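Home About Projects Reports People Contact

Grirnau > Workplace Automation > Lolto Office Services > Progress Report

To: Yolandi Mabaso, Grirnau
From: Kagiso Potgieter, Lolto
15th August

Dear Yolandi,

Thank you again for your patience with the last report, and for the kind note you sent to the crew afterward (it went up on the kitchen wall and it is still there). This one covers everything since May, when the second part of the grant came through and we could finally get going on the furniture work.

You'll remember that Lolto sets up and resets furnished offices, and that the grant pays for teaching robots to take over the dull end of that: moving light pieces back to their places and clearing small items off tables. We now have 2,979 recorded demonstrations that passed checking, and 857 of those are furniture. Another 173 were thrown out, mostly for shaky tracking near windows, and Themba Lekota has been very good about explaining to people that a rejected take is no reflection on them.

What has changed most is the working day. We have 17 people trained to record, all of them from the reset crew, and each spends part of a shift with the grippers and the rest on ordinary jobs. I was worried they would feel they were training their own replacements, and a few said so plainly at the May meeting. We promised then that nobody's hours would drop during the grant, and they haven't. Bheki Shezi has moved over to checking recordings full time and tells me his back has never been happier!

Not everything is smooth. The pay grade for recording work is still unsettled, and Dumisani Xaba, speaking for the crew, would like it in writing before we start the next batch. I think he is right, and I'd be glad of your help in getting Heseck to answer our letter. The Tosh scheduling software also still books recording time as idle time, so supervisors have been fixing the sheets by hand.

Furniture is where the crew's own know-how has counted for most, and it's the part I would most like to carry on with in the next period. People who have shifted office pieces for years have strong views on where to take hold of them, and we have started writing those views down. With a tall coat rack the talk is all about going in low, one gripper to each side of the base, well away from the hooks. We'd like to add more rooms with chairs standing close by, as crowded corners are what the crew meets every day, and I will send the proposed room list to you separately once Themba has gone over it.
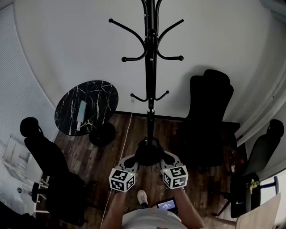
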